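Spacing and Knot Security in Simple Interrupted Sutures
Project report, Surgical Skills elective
Neelam Uniyal and Dušan Vaněk
Supervisor: Mahtab Ghasemi 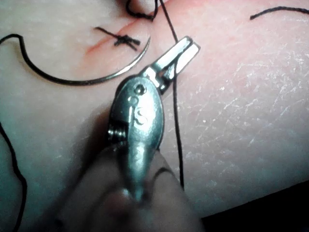 1. Background

The simple interrupted suture is the first closure taught in the elective. Each stitch is tied and cut separately, so one bad knot does not open the whole line. In the March session our group lost marks for knots that slipped and for tails cut too short. We decided to look at those two faults for our project.

2. Materials

We used black suture thread on a curved needle, a needle holder, toothed forceps and straight scissors. Everything came from the skills lab store. The task in every session was a short straight incision to be closed with separate knots.

3. Method

Each of us closed 80 stitches over the term. The needle was held two thirds of the way back from the tip and passed at a right angle to the surface. Knots were instrument ties: a double throw first, then single throws in alternating directions. Dušan used three throws in total and Neelam used four. Tails were cut short but long enough to grip.

After each session Pankaj Katiyar, who was not told which of us had tied which row, pulled on both sides of every stitch with forceps. A knot was marked as failed if it loosened or if a tail pulled through.

4. Results

Of the 160 stitches, 104 were rated good on both spacing and security. Most of the failures came in the first two sessions. The three-throw knots failed more often, mainly when two throws had been laid in the same direction by mistake. Four-throw knots held better but sat higher on the incision line, and two of them were tied so tightly that the edges bunched.

Knot position was a problem we had not planned for. When the knot was left lying directly over the incision, it was harder to judge whether the edges met. Pulling it to one side before cutting fixed this.

Loose thread also cost us time. A long free end tends to loop around the needle holder, and we both caught it in the jaws more than once. Pulling the thread through until only a short tail was left made the next throw easier.

5. Changes for next time

We would keep the throw count the same for both people and change only the tail length. We would also record the time for each stitch.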